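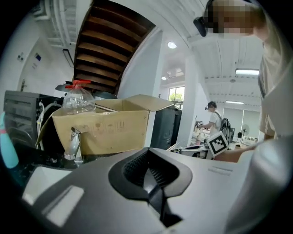

Grippers under the stairs: Siriporn Rattanakul on the Tanner build

I'd barely found the kettle at the Claltgate workshop when Siriporn started telling me about jaws. She and Violeta Domínguez have been building Tanner, their pair of hand-held grippers, and the jaws have been the sore point. "The first lot flexed like anything," she says. "Pick up a squeegee and the blade went wherever it fancied!"

They're on version 2 now, and so far they've spent £395 between them (Violeta keeps the receipts in a biscuit tin).
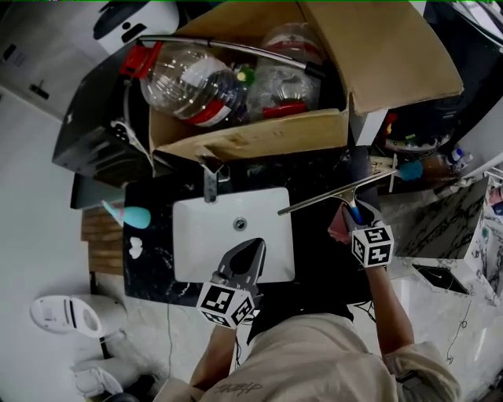 What she likes best is giving the grippers ordinary chores — sinks, taps, worktops. "A sink's a rotten shape if your wrist can't bend properly," she says. I had a go in the afternoon and she's right, my elbow ended up by my ear. The marker cubes are Violeta's department, and she'd like them smaller by June. Siriporn wants a softer trigger first. They were still arguing about it when I left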